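Workshop notes: the Flesulel grippers
Posted 21/07/2020 by Merja Sjöberg

The second Flesulel gripper is finished, so the pair can now be used together. Members who have been following this one will remember that the first gripper was printed before the workshop closed its doors in the spring, and that it spent a long time on the shelf by the laser cutter with only one finger fitted. Most of the work since then has been done at people's homes, with parts passed along in a box.

The grippers are held in the hands. There is no arm and no motor. You squeeze, the linkage closes the two fingers, and a small camera on top records what the fingers are doing. The recordings are meant for Jinia, the two-armed folding robot that Villalobos and I have been building on the back bench. Jinia will have the same fingers on the ends of its arms, so what we record by hand should carry over with less fuss than our old method of steering the arms with game controllers.

The body is printed in matte black. We tried a lighter color first and it showed up too brightly in the recordings. The housings at the sides took the longest to get right. The first version was too narrow inside and the linkage rubbed at full squeeze, and the second was wide enough but split along a layer line when it was dropped on the concrete. The current one takes 7 hours to print and has held up so far. If you print your own, sand the inside faces before you fit the pivot pins. The pins are a tight fit and you will not want to take them out again.

Clothes are the first job. We are starting with long-sleeved tops laid out on a bed, which is harder than a table because the bedding moves along with whatever you pinch.

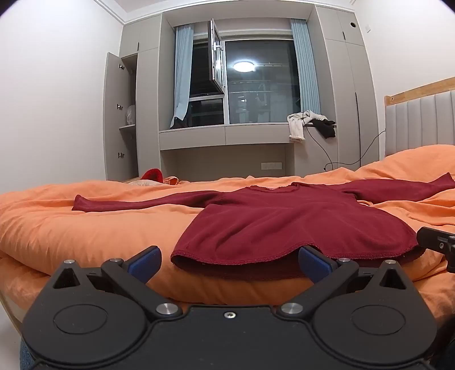

Right finger at the hem of a dark red top, with part of the second gripper at the right.

Hems have been the easiest place to get hold of a garment, provided the front layer lifts away from the back one. Where the two layers lie flat together, the fingers tend to take both, and then the shirt comes up as a bundle. Villalobos has been grinding the finger tips thinner to help with this. Sleeves are slower. A sleeve that is twisted at the shoulder has to be straightened before it is folded in, and with one gripper in each hand you find out quickly how much you normally do with your thumbs.

We have 300 usable recordings so far and would like 400 before we train anything. A recording counts as usable if the garment ends up folded and neither gripper left the view of the other for long. Please do not stop halfway to fix a mistake by hand. Put the garment back and start over.

Verkemero, the small program we use for sorting the recordings, now runs on the workshop computer. The old copy on the laptop should be left alone, as it still saves files under the previous naming scheme and Villalobos has had to rename a whole batch.

Things still to do: softer springs for people with smaller hands, a better strap for the camera cable, and a carrying case that holds both grippers without bending the fingers. The pair can be borrowed for 2 nights at a time. Write your name on the sheet by the door and bring the memory cards back with the grippers, even if you did not fill them. We hope to have Jinia folding its first shirt at the open evening in October.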